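Blocks, boards and a blue table

I have a bit of a thing about wooden boards. It started when I bought a Girnesska one for bread, far too nice for bread, and ended up oiling it on the back step while the bread sat on a plate. Since then I notice them everywhere, and a stripy maple one gets me every time (you know the sort, pale strip, darker strip, pale strip, like a very restrained deckchair).

So you can imagine how pleased I was to find one being used for toy blocks! Shape-sorter blocks are my other weakness. We had a Kotau set when I was small and I still remember how cross I got with the star, which would only go in if you turned it just so. Cubes were easy and cylinders were a doddle, but that star took me 25 goes some mornings.

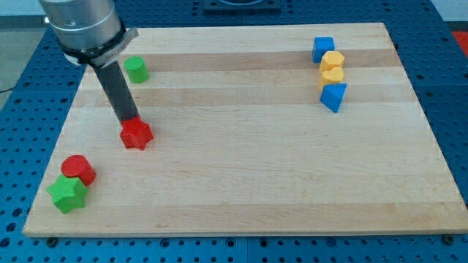 Maple strips, blue table, and a green cylinder standing up nice and straight. 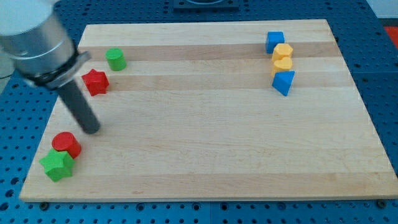
Why the colours work

I'd never have put pale maple on bright blue, but I love it. The wood calms everything down and then you get these little shouts of colour on top. The red star and the yellow heart in the first picture are my favourites, and I'd happily have the heart on my windowsill next to the spider plant. I like the holes in the blue as well, all in their tidy rows. It makes me want to peg something into them.

It has also sent me off looking for a set of my own. Dratumport do one in a cloth bag, but it only has 3 colours and no heart, so that's out. I've got my eye on a second-hand Stamatopoulos set instead, if the seller ever writes back. I've asked twice now whether the hexagon is included and I'm trying very hard not to ask again before teatime.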